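Miltex to open compiler and processor design lab in Pomness

June 4, 2024

Miltex, the embedded software company, will open a research lab in Pomness later this month. The lab will employ 22 engineers and will work on compilers and memory systems for multicore processors.

Its first project is Skoser, a compiler tool that decides how program data should be placed across the caches of a chip. Poor placement means cores spend time waiting for each other, a common problem in video decoding and other work that runs many threads at once.

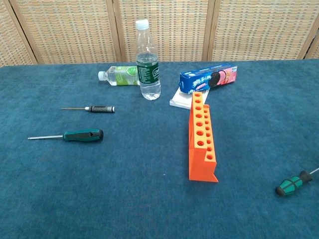
Skoser has been tested on a set of 39 benchmark programs, and the results will be published with the source code. Version 2 of the tool, also due in June, adds support for chips that mix large and small cores.

The lab will share a test cluster with Mosquera, which makes simulation software for chip designers. The cluster has 800 cores and will be open to outside research groups – applications can be made through the Miltex website once the lab is running. Groups will be asked to supply a short project outline and the code they plan to run.

Miltex will keep its existing compiler team at its head office. Support for current customers is not affected by the move.

Notes to editors

Skoser is released under an open source licence. Documentation and the benchmark list are available from the Miltex press office on request.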